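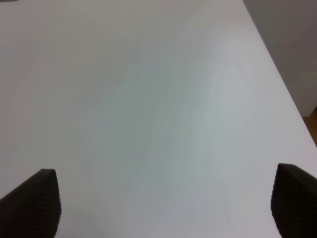

Gevidia Workshop Club, Wundport — Bench Care Pages

How to get a white tabletop clean and keep it that way

White is a brave color for a work table. It shows every pencil line, coffee ring and thumbprint, and a few marks you would swear were not there at lunch. The routine below is for the matte white tables in the main room. The old Kouris bench has its own page and its own problems.

What you need

Two microfiber cloths
A bowl of warm water with a small squirt of dish soap
A plastic scraper (an expired library card is fine)
A melamine sponge, for emergencies

1. Take everything off. Everything. Wiping neatly around a mug gives you a very accurate map of the mug.

2. Go over the top with a dry cloth first. Grit plus water makes sandpaper, and a matte finish can't be polished back.

3. Lift glue and tape with the scraper held nearly flat. If it won't budge, lay a damp cloth on it for 2 minutes and go find something else to be annoyed by.

4. Wash with the soapy cloth, wrung out hard. Start at the far edge and pull toward you in overlapping strips. Circles feel industrious and leave swirls.

5. Wipe again with plain water. Soap film is what turns a clean table gray by September.

6. Dry with the second cloth, then crouch and look across the surface toward the light. Glare and soft patches of tint come from the lamps and windows, so move your head before you start scrubbing. If the patch moves too, leave it alone.

Ink and marker

Try soap, then rubbing alcohol on a corner of cloth, then the melamine sponge with very little pressure. The sponge is a mild abrasive and will leave a shiny spot if you lean on it. We have one of those. It is the size of a saucer and it will outlive us all.

Ovent spray cleaner stays in the cupboard for the sinks. Please don't use it on the tables.

Page updated Jun 21, 2021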